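Wemholm folding craft table – 2 months in

Ok quick review, I have half an hour before pickup. Bought the Wemholm folding craft table in February after the old card table finally gave up (one leg, then the other leg on the same side, paint water everywhere). Use it for the after school group and for my own sewing at night. So it gets it from both sides.

Ordered through Zabala, came in a flat box. Box was beat up on one corner, table was fine. Two people to carry it up my stairs. One could do it if the stairs were straight. Mine are not.

Setup – there isn't any really. Legs are already on, you pull them out till they click. The instruction sheet shows the crossbar going on before the legs lock. Wrong. Lock the legs first or you will be fighting it on the floor like I was. Emiliano Barroso left a comment saying the same thing on the store page and I wish I'd scrolled down that far.

Height. Three settings. Lowest is good for second graders sitting, middle is good for me in a kitchen chair, top one is for standing and cutting fabric. The top setting wobbles a bit if you lean on the short end. Not scary, just annoying with a rotary cutter. Long side is solid.

The surface is the reason I picked it over the Studell. Studell has that pebbly texture, looks nice, and clay gets down in it and stays there forever. Amber has one in her classroom and she goes at it with a toothbrush. The Wemholm is smooth. Play dough comes up with a plastic scraper, school glue peels off once it's dry, washable marker wipes right off. Permanent marker does not. I have a green line by the corner that's been there since week one. Tried rubbing alcohol, got maybe half of it. Acrylic paint, get it while it's wet or forget it.

Don't put an iron on it. I know. I had a towel down and everything, still got a dull patch. My fault but the sheet says "heat resistant" in big letters so who knows what they mean by that.

Edges – rounded, rubber strip all the way round. The strip started lifting on one side after a few weeks. Wrote to Wemholm, got an answer from Ezequiel Salcedo in support, he sent a new strip free and it came pretty quick. Pressed it on, held so far. Didn't have to send photos or dig up the reciept, which I apreciated.

Folding it back up. Stiff at first, looser now. Watch your fingers at the hinge, theres a spot underneath where the leg swings past the frame and it will get you. I don't let the kids fold it. Folded it stands up behind my door and stays put as long as you lean it a little.

What I don't like: no handle. Why. Every cheap folding table has a handle. Also the feet leave gray marks on light vinyl floor, I stuck felt pads on and that fixed it, but then the pads come off when you drag it. So don't drag it I guess.

Smell was strong when it came out of the box, plasticky. Gone after a couple of days with the window open.

Would I get it again, yes, for kids and messy stuff. For sewing only I'd spend more and get something heavier. Nuria asked me about the bigger one they make and I haven't tried it, sorry, no idea if the wobble is better or worse.
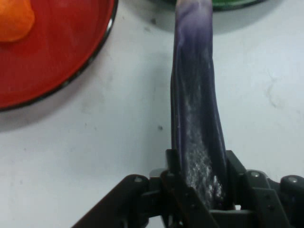

Oh and the matching bench, skip it. Too low for the middle setting, too high for the low one. We went back to the old stools. Four stars for the table, bench gets two.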